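Tove Damgaard answers the door with tape stuck to her sleeve. Come in, mind the step, tea's on its way. She is leaving Trernura in October after 18 years in the same apartment and she has agreed to talk about packing, on the condition that she can keep doing it while we talk.

So we do it like that. Her in and out of rooms, me on a kitchen stool.

"People pack by room," she says. "Kitchen, bedroom, bathroom. I did that the last time and it was a disaster. You open a box that says KITCHEN and you get forty spoons and no kettle." This time she packs by when. First night, first week, whenever. Three piles, three colors of tape. Red is first night. She can't remember what the green means and has to go look at the back of an envelope. Whenever. Green is whenever.

The first night stuff goes in last and rides with her on the train. Sheets, one pan, a lamp, the charger, toilet paper. "And a sharp knife. Everybody forgets the knife, then you're opening tape with your teeth."

She learned most of it from Vilmos Borbély, who did removals for Győri until his back gave out and now mostly tells other people how to lift. He turns up halfway through the tea. Big coat, doesn't take it off. I ask him what people get wrong.

"Big boxes," he says. "Big box, you fill it with books, now it lives here forever." He won't let a box go over 40 pounds, and he doesn't own a scale, he just picks it up and makes a face. Books go in small cartons. Pillows go in big ones. Plates stand on edge, like records. He shows me with two saucers and the tea gets moved out of the way.

Where do they get the cartons? Tove won't buy them. Shoe stores, mostly, and the Renditz on the corner, which puts its cardboard out at 5 in the afternoon. You have to be quick. "There's a man with a cart. He's faster then me." She paid for two wardrobe boxes from Mulance and still sounds annoyed about it.

Shoe cartons she likes best. Strong, not too deep, you can see the bottom. That matters for the small things, and the small things are where she slows right down. Cables especially. She used to throw them all in one bag. "And then you have a bag of cables. It's a ball. It's one cable now." So each one gets coiled, and it goes in the same box as the thing it belongs to, original packaging if she's kept it. If she can't say what a cable is for she leaves it out overnight. If she still can't say in the morning, out.

"She threw away mine," says Vilmos.

"It was from a radio you don't have."

"I could get the radio back."

Loose plastic bags she saves. They go down the sides to stop things sliding, and at the other end they line the trash can. No newspaper, the ink comes off on everything. Towels around glass, socks inside mugs. She doesn't own bubble wrap and doesn't want any.

I ask about the food and she groans. The plan was to run the cupboards down. Five weeks of rice, lentils, whatever was at the back. It worked, sort of, except that she kept shopping. She drinks a lot of milk, always has, and she buys it large. Vilmos thinks anything you can pour should be finished or given to the neighbors before moving day, no exceptions. He once carried a crate of open bottles down four floors and he is still talking about it.

And the table? Last thing to go, both of them agree on that. You need one surface. Eat on it, sort on it, put the keys on it. The cloth stays on until the morning of the move so the top doesn't get scratched by cartons dragging over it, then it comes off, gets shaken out of the window and goes round the lamp.

Does she mind leaving? Long pause, she's looking for the scissors. "I mind the light in the kitchen. I dont mind the stairs." Then she finds them, in her back pocket, and goes off to do the hall closet.

Vilmos stays and drinks her tea. He says she'll be finished by tonight. From down the hall she shouts that she won't.

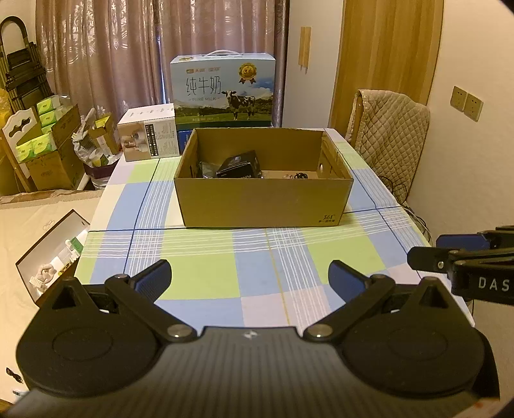
Tove's first night list

Sheets and one pillow
Pan, kettle, sharp knife
Lamp, with the bulb in it
Phone charger
Toilet paper, soap, a towel
Tea
Red tape on everything, on two sides, so it shows however the box gets put down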